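Papelera acanalada Caltano, color crema

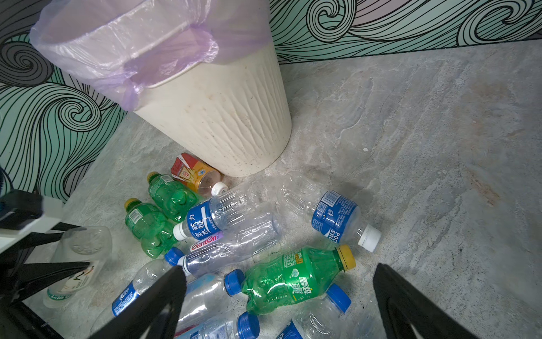 Tiempo de lectura: 2 minutos

Yo no pensaba escribir una ficha tan larga para una papelera, pero la Caltano es la que más me preguntáis en la tienda, así que vamos allá. Llevo una en casa desde abril y estoy encantada (mi marido dice que le hablo más que a él).

Lo que me ganó fue el relieve ondulado. Queda bien en un baño pequeño, junto al escritorio o en la entrada, ¡y pega hasta con las paredes más alegres! La bolsa se dobla por encima del borde y listo. Yo uso las perfumadas de Curkasico, pero sirve cualquiera de tamaño baño.

Para limpiarla, paño húmedo y un cepillo de dientes viejo por los surcos. Nada de estropajo, por favor, que luego me llegan los disgustos.

Ref. 953
Peso: 400 g
Color: crema
Precio: 789 pesos
Envío: con Munteanu, a todo el país

La tapa basculante se vende aparte y de momento está agotada. Si queréis que os avise cuando entre, escribid a Debora Piras, que lleva los pedidos. Para compras de oficina o de hotel preguntad por Zeeshan Ghumman, él os prepara el presupuesto.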